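Let the Robotics Club Waste More Time

I have been helping with the after-school robotics club at Vamier for four years, and I want to argue for something that will sound backward to anyone who signs off on a budget. Our students should spend more hours in simulation, and far more of those hours should have no assignment attached to them at all.

I say this as someone who loves hardware. I love the smell of the workshop, I love the box of stripped screws we never throw away, and I will happily lose an evening to one sticky joint. When Catinca Iordache first suggested that the September intake start on screens, I argued with her in the parking lot until my coffee went cold. I thought the kids would be bored. I thought they'd treat it like a video game and forget it by the next meeting.

Well, they did treat it like a video game! That was the good part, and it took me most of the fall to see it.

Our old plan went like this. Eleven students, one real arm, a sign-up sheet on the door. Each student got a short turn, and everyone was so afraid of breaking something that they wrote the most timid code you can imagine. A kid would wait all week, move the arm a little, and hand over the laptop. The confident ones got better and the shy ones got very good at holding the clipboard.

Now everybody has the simulator, which we call Plastia after a joke from the first group that I have never fully understood. The main exercise has two arms, a table, a green ball and a little cube. You can do whatever you like with them. If you slam a gripper through the table at full speed, you press reset and it's over.
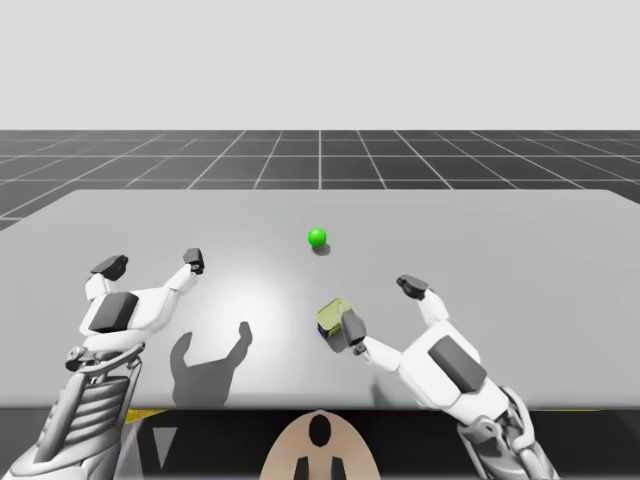

The shy kids are the ones who slam

I mean this as high praise. One of our quietest students ran the cube exercise 77 times before she showed it to anyone. She had a notebook page for the approach angle alone, full of crossings-out, and she could tell you which changes made things worse and why. On the old sign-up sheet she would have had maybe ten turns all year. I don't think she would have used them to fail on purpose, and failing on purpose is where she learned the most.

Two arms help too. With one arm, students think about reaching. With two, they have to think about what the other arm is doing in the meantime, and suddenly they're talking to each other about timing and whose turn it is to move. We've had wonderful shouting matches about it.

What the grown-ups worry about

Saqib Bhutto coaches the team over at Mansilla, and he disagrees with me cheerfully and at length. His view is that a simulated cube teaches bad manners. It has exactly the weight you typed in. The real one has a dented corner and a bit of tape on it, and the table wobbles when somebody leans. He's right about all of that, and his students are terrific with a screwdriver, better than ours.

But I'd rather meet the wobbly table with a student who already has a theory. When our group moved over to the real arm this spring, plenty went wrong — the grip was too weak, and one program had its left and right swapped. Nobody froze, though. They poked at it, argued, went back to the screen, changed a number and came out again. I'd never seen a first-year group walk back and forth like that.

My actual complaint is with the schedule. The Stondia Cup, which we enter every year, scores a finished task and a tidy presentation, so clubs like ours plan backward from that and squeeze out the messing around. I'd love to see points for a failure log. Give the judges a page of things that didn't work and let the students explain them out loud. I guarantee those would be the best conversations in the building.

Until then, I'm asking our own school for one extra open lab afternoon a week next year, with the computers on, the door unlocked and no worksheet. The students have already asked me what they'd be graded on, and I was delighted to tell them nothing.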